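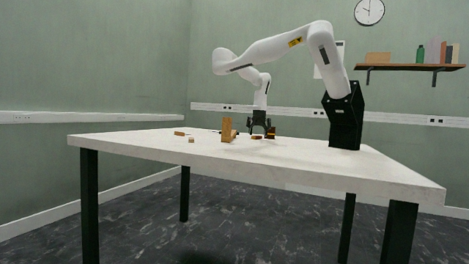
Do I have to own a robot arm before you can help me pick a gripper?

You can come to us with only the parts you want to pick up. Plenty of our customers haven't bought an arm yet, and we'd much prefer to talk before the purchase order goes out than after.

About Brotorwood

Hi! I'm Carol Entwistle, and I started Brotorwood in Oakley after too many years of buying grippers from a catalog and finding out on the shop floor that they were the wrong ones. (My old boss still has a drawer full of them.) We try out grippers, arms, cameras and controllers for small shops, mostly woodworkers, toy makers and people who pack odd-shaped things into boxes, and then we tell you in plain words which ones we'd spend money on.

There are four of us. I do the phone calls and the reports. Régis Baudry builds the simulated scenes, and he's very particular about them – he'll happily lose an afternoon to the friction on a tabletop. Ashley Wainwright looks after cameras and lighting, and Ryan Clegg writes the controller code and breaks everybody else's.

What we do all day

Most of our comparing happens in simulation first. You send us your parts, or drawings, or even a decent sketch with measurements on it, and Régis makes them up as models. We drop them on a virtual table with the arm you have (or the one you're thinking about), and then every gripper on the shortlist gets 100 tries at the same job. Same start positions, same lighting, same controller settings. If one gripper gets a friendlier start than another then you haven't learned anything, and I'd be embarrassed to bill you for it!

Wooden parts come up a lot, as you'd guess from our name. Blocks, bars, little cubes, pieces with an L-shaped outline. They look easy, but a flat bar is a very different job from a tall upright. With a flat one the fingers have to get right down by the table, and a bulky gripper body starts to matter a lot more than the brochure lets on.

Then there's the camera side. Ashley likes to try a straight-down view early on, since shadows and grain lines can both get mistaken for edges by the vision software. She'll test with busy wood grain and with plain faces, and she'll tell you if a cheaper camera would do.
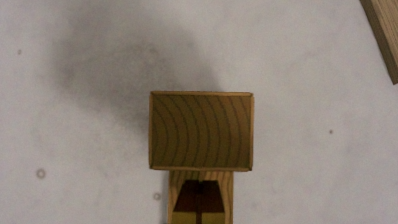 Straight down on the blocks, end grain and soft shadow included.

After that we get into the arm itself. Reach is the thing people ask me about most, and I always end up talking about wrists instead. An arm can have all the reach in the world and still fold itself into an awkward shape when it has to point the gripper straight down close to its own base. So we run picks near the pedestal as well as way out at the far end of the table, and Ryan keeps a log of how every joint behaves.

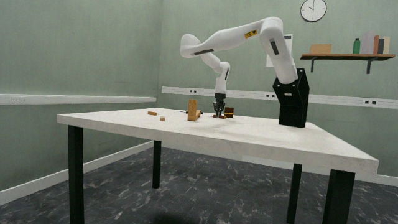 He also runs each job on two controllers where the budget allows. We use one called Prilura as our usual yardstick, mainly because all four of us know its moods by now, and whatever you're planning to buy goes up against it. Sometimes the difference is tiny. Last March we had a job where swapping the controller settings did more than swapping the gripper, and the customer kept the gripper they already had, which made for a short invoice and a very nice thank-you card.

So far we've put 22 grippers through our standard table job. The Adier two-finger is my own favorite for handles and other slim things, but I wouldn't send it to everybody, and Ryan will argue the point with you if you let him. Ask for the full list and I'll email it over, including the ones we didn't like.

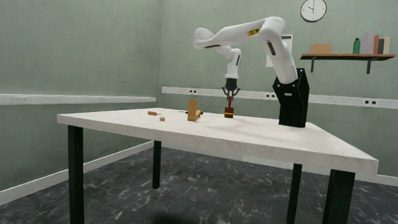
Who we work with

Small places, mainly. Reece Mapplebeck was our first customer, with a workshop that makes wooden puzzles, and he still calls whenever he's tempted by something shiny at a trade show. If you've got one arm, or no arm, or an arm under a dust sheet in the corner, you're our kind of people.

We don't sell hardware and we don't take commission from anyone who does. You pay for the testing, you get the report and all the run logs, and you can shop wherever you like.

Come and say hello

Mornings before 10 are best for catching me on the phone. Visitors are welcome too – just let us know first so Régis can clear a chair.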